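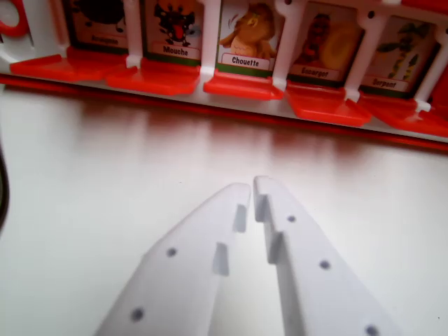
Tacoma, Washington – August

Reading the Side of the Box: How Shoppers Understand Serving Sizes on Packaged Snacks

Final report, Consumer Studies project course
Group members: Mirela Macedo, Si-woo Shim, Jailson Assunção
Advisor: Neusa Lins

1. Background

Serving size is the first line most people skip on a food label. The numbers under it only make sense if the reader knows how much food they refer to. A bag that says 140 calories may hold two or three servings, and a person who eats the whole bag has eaten two or three times what the large print says.

Our group wanted to find out how well shoppers near campus read this part of the label. We also wanted to know whether a small change in wording would help. We picked snacks because they are often eaten straight from the package.

2. Method

We wrote a short paper survey with 8 questions. Each person got one of two label versions for the same made-up bag of crackers, which we named Filtetti. Version A gave the serving size in grams and the number of servings per bag. Version B gave the same facts and added one line with the calories for the whole bag.

We collected 300 completed surveys over 4 weeks outside two grocery stores and at the transit center. Half of the people saw Version A and half saw Version B. We took no names. Jailson entered the answers in a spreadsheet and Si-woo checked every tenth form against it.

The bag in the survey held 1,428 calories in total. We chose an odd number on purpose so that people would have to do the math or find the line, and could not guess a round figure.

3. Results

The main question asked for the calories in the whole bag. People who saw Version B got it right far more often. With Version A, the most common wrong answer was the calories for one serving, copied straight from the label. The second most common was a blank.

Age made less difference than we expected. Older shoppers took longer but were right as often as younger ones. People who told us they read labels "always" did only a little better on Version A than people who said "sometimes."

Several people wrote comments in the margin. Most were about print size. One person wrote that she never looks at grams and would like to see a number of crackers instead. We had not thought of this when we wrote the survey, and it would have made a good third version.

4. Problems

Our first draft of question 5 used the word "portion" where the label said "serving." Valquíria Guerra, who taught our survey design unit, caught this before we printed the forms. We had to push the start back while we fixed it.

Both stores were in the same part of town, so our group of shoppers is not a fair sample of the whole city. People in a hurry also turned us down more often, and those may be the same people who skip labels. We did the surveys in English only – a real gap in this neighborhood.

5. What we would do next

We would test the cracker count version and translate the survey into at least Spanish and Vietnamese. We would also like to watch people use a real package, as a paper label is easier to read than one on a shiny, folded bag.

The blank survey and the spreadsheet are in the course folder. Please ask Mirela for access.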